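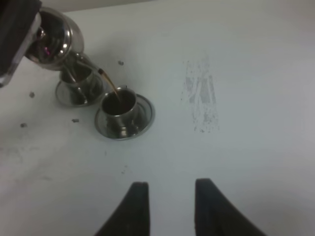
Tâche « Kettle » : versement d'un liquide brun dans une tasse en inox, vue depuis le poignet.

Offre de stage de recherche (M2 ou fin d'études d'ingénieur) – Apprentissage par démonstration pour le versement bimanuel

Laboratoire Setska, site de Maltbridge
Durée : 6 mois

Contexte
Le projet Judness porte sur l'apprentissage de politiques de manipulation à partir de démonstrations téléopérées. Le jeu de données Kettle, constitué en février, comprend 386 épisodes de versement répartis sur 11 configurations de table. La politique de référence, entraînée sur les seules images de poignet et les positions articulaires, atteint 68 % de réussite sur des configurations non vues. Les échecs se concentrent sur deux phases : l'alignement du bec avant l'écoulement et l'arrêt du versement. Les surfaces métalliques polies compliquent l'estimation du niveau – les reflets se déplacent avec la caméra et le bord du liquide se confond avec la paroi.

Travail demandé
- Reproduire la politique de référence et son protocole d'évaluation.
- Annoter les phases de chaque épisode (approche, inclinaison, écoulement, redressement).
- Ajouter une tête auxiliaire de prédiction du niveau et en mesurer l'effet sur l'arrêt du versement.
- Comparer les variantes avec et sans vue fixe.
- Rédiger un rapport technique.

Profil
Formation en robotique, vision par ordinateur ou apprentissage automatique. Python et PyTorch indispensables. Pratique de ROS 2 appréciée. Anglais technique lu et écrit. Une expérience sur robot réel n'est pas exigée, mais les essais ont lieu sur site et ne peuvent être conduits à distance.

Candidature
CV, relevés de notes des deux dernières années et une page décrivant un travail expérimental mené personnellement, résultats négatifs compris. Envoi en un seul fichier PDF par le formulaire du laboratoire, référence « Judness – stage Kettle ». Les dossiers incomplets ne sont pas examinés.

Publié le jeudi 13 mars 2025

Imprimer | Envoyer par e-mail

Offres récentes
Ingénieur d'études – étalonnage de caméras embarquées
Thèse – détection d'échec en manipulation
Stage – compression de trajectoires téléopérées

Contact | © Setska | Haut de page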